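Weltedia Home Skills, Book Two
Unit 3: Heat Without Fire
Chapter 7
The Microwave Oven

Before you read
Find the microwave at home, or the one at school, and write down everything printed on its front. Then put a check next to each button you have pressed in the past year. Most students in Budton end up with two checks, and one of those is the button that opens the door.

Words for this chapter: cavity, turntable, standing time, power level, defrost.

7.1 A panel full of good intentions

The people who lay out a control panel are hopeful people. They picture a cook who defrosts with care, picks a dish from a menu, and adjusts the power while humming. The people who use the panel want warm soup. So there are usually two sets of controls on the front: the ones for the cook in the designer's head, and a short row for the rest of us. The short row tends to give fixed amounts of time, such as ten seconds, one minute and five minutes.
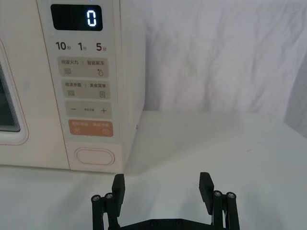

Ten seconds is for butter and for second thoughts. One minute is for a mug of something. Five minutes is a serious commitment, and you should know what you are cooking before you make it. Plenty of leftovers have gone from cold to leather in a single press.

The power level matters as much as the time, though it gets far less attention. On many ovens, a lower setting simply switches the heating on and off in turns. During the pauses, heat moves from the warmer parts of the food to the cooler ones. If your lasagna is lava at the edges and January in the middle, you skipped the pauses.

Try it: Put one cup of cold water in a microwave-safe mug. Heat it for one minute at full power, stir, and take its temperature. Start again with fresh cold water at half power for two minutes. Compare your results with a partner's, and be polite about it.

7.2 The door

A microwave door has two jobs. It lets you look in, and it keeps the microwaves from getting out. The metal mesh in the window does both - its holes are large enough for light and far too small for the waves that heat your dinner. A door that is bent, cracked or won't close properly means the oven is finished until a repair person says otherwise. Tape is not a repair person.
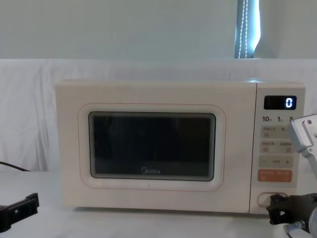

Why does the food keep cooking after the oven stops?
The outside of the food is often hotter than the center, and that heat goes on traveling inward for a while. Recipes call this standing time. Leave the dish alone for as long as the recipe says, then stir it and test the middle.

Standing time is the most ignored instruction in home cooking, just ahead of "allow to cool." In the Reninton class survey, 268 students were asked whether they let food stand. Three said they did. We would like to meet them.

7.3 The turntable

Microwaves do not fill the cavity evenly. They leave hot spots and cool spots, and the turntable carries the food through both. For this reason a small dish usually does better near the rim of the plate than dead center, where it only spins in place and takes whatever it is given.

The plate has to sit properly on the hub underneath. Lift it out to wash it, wipe the track below, and set it back until it drops into position. A dish that is too wide will catch on the wall, and the plate will grumble and stop.

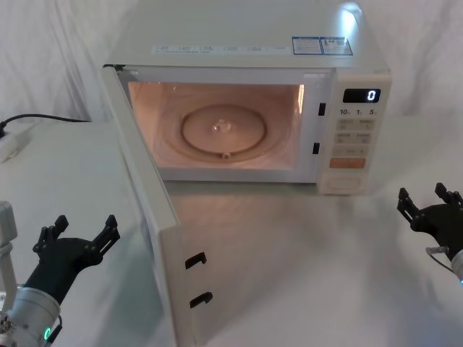

Éabha Gilmartin writes from Keane that her students will scrub the plate until it shines and never once look at the ceiling of the oven, "where the spaghetti sauce goes to retire." She has them start at the top and work down, and she checks with a white paper towel.

For the routine wipe-down, heat a bowl of water with a slice of lemon and a wooden spoon in it until the window fogs. Leave the door shut for three minutes, then take the bowl out with oven mitts and wipe the ceiling, the walls, the floor and the inside of the door, in that order.

Turn to the worksheet for 7.4 and bring a clean cloth to the next class.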